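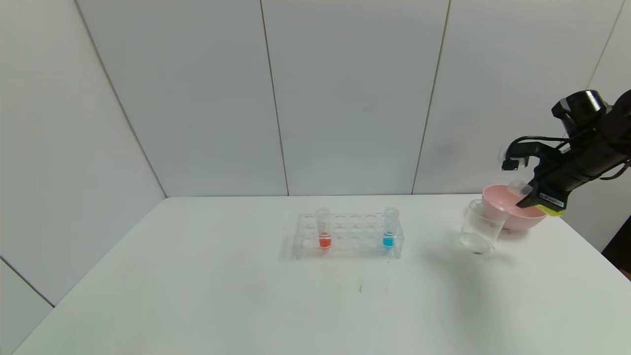 Are home water test kits accurate?
They are accurate enough to flag a large problem with a few common substances, such as hardness or chlorine, but a normal result from one is weak evidence that water is safe to drink.

Home water test kit

A home water test kit is a consumer product used to estimate what is dissolved in a sample of water. Most kits depend on a color change: a chemical is added to the sample, or a treated paper strip is dipped into it, and the user matches the color against a printed chart. Kits are sold for drinking water, private wells, pools and fish tanks. The same chemistry often turns up in all four, with different boxes and very different prices.

Types

Strip kits are the cheapest and the least exact. A single strip may carry pads for a dozen substances, each with its own waiting time, and a pad read a minute late can drift a full step on the chart. Drop kits use liquid reagents and take longer. They are usually better for hardness and alkalinity, where the user counts drops until the color turns. Electronic meters give a number on a screen, which many buyers take as proof of precision. A meter for total dissolved solids really measures how well the water conducts electricity and works out the rest by a fixed formula. It can't tell harmless calcium from anything worse.

Mail-in kits are a separate class. The buyer fills a bottle and a laboratory does the work, so the quality of the result depends on the laboratory and on how long the bottle sat in the mail.

Claims and evidence

Packaging tends to list how many substances a kit can detect. The figure says little without the lowest level at which each one shows up. Lead is the usual trouble spot, as many strips respond only at levels well above those that cause concern. Bacteria kits commonly give a present-or-absent answer for a broad group of organisms — useful as a warning, though it doesn't say where they came from or whether they would make anyone sick.

A comparison carried out in Ziltdale, a town supplied partly by private wells, is often repeated by sellers. It covered 448 households, each of which tested its own tap with the Omora strip kit and also sent a bottle to a laboratory. The summary reported "strong agreement" between the two. Most of that agreement came from samples in which neither method found anything, and the report gave no separate count for the few wells with high nitrate. The kit's maker paid for the strips. A later survey in Kalutura collected 1,173 strip readings but had no laboratory results to set beside them, so it can show what people wrote down and little else.

Sources of error

User error is blamed for most bad readings, sometimes too readily. Colors are hard to match under yellow indoor light, and people with color blindness may be unable to use some charts at all. Printed charts fade. Reagents spoil with heat and damp, and an open bottle may not last until the date on its label. Sampling matters as well: water that has stood overnight in a pipe differs from water drawn after the tap has run for 2 minutes, and instructions do not always say which is wanted.

Use in selling

Free testing has long been a way to sell filters and softeners. In one common demonstration, a few drops turn tap water cloudy or brightly colored while filtered water stays clear. The reaction is normally with ordinary hardness minerals or chlorine, both of which are expected in town water. The drama of the color has no fixed link to any health risk.

Regulation

Rules on consumer kits vary by country and are often thin. Phrases such as "lab grade" have no settled meaning.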